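Storage and Closures in Small Fabric Cases
Project report, Textile Products module
Group: Vesela Milošević, Krum Nikolaidis, Bülent Tokgöz
Tutor: Leonilde Rebelo

1. What we wanted to find out

Our group looked at small fabric cases of the kind students use for pens, chargers and sewing things. The question was which parts of a case make it easy or hard to fill, empty and keep tidy. We chose this subject after a short survey at Ellarholm College in which 158 students told us what they carried and what annoyed them about it. The most common complaint was that small items get lost in the folds at the bottom.

2. Method

We collected 15 cases from members of the class and sorted them by shape: flat, boxed and rolled. For each one we noted the outer cloth, the lining, the kind of opening and whether the case kept its shape on a table. Each member of the group then packed and unpacked the cases with the same set of items. We wrote our comments on separate sheets so that we would not copy each other.

3. The flat cases

Flat cases take up the least room in a bag, but they have no base, so the sides rest on each other and the opening has to be held apart while you look for something. The grey one with the thin white grid is a good case to discuss. Its outside is plain and neat, with a small white label sewn on, and the lining is a light tan. We liked the pale lining. Dark items show up well against it, and bright ones can be found quickly if they are not caught in a fold.

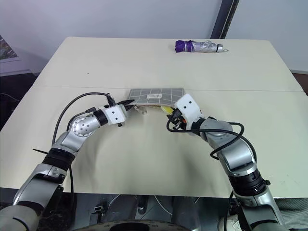
Senad Pavlović did not agree with us about linings when we presented the first draft. He said that a pale lining looks dirty after a month of pencils and that he would take a dark one and put up with the searching. We added a question on washing to our sheets after this.

4. Results

The boxed cases scored best for finding things and worst for fitting in a bag. The flat cases were the other way round. The rolled cases were slow to use, and 2 of our 3 testers put them last. Loose threads at the ends of the opening were a problem in all three shapes, mainly where the seam had been trimmed too close.

5. Our own design

We made a flat case with a folded base, using cotton left over from the Herar project. Bülent cut the pattern and Vesela did the sewing. The first version was too narrow at the corners and had to be unpicked. The second has a wider seam allowance and a washable lining in mid-grey, which Senad has agreed to try for the rest of term.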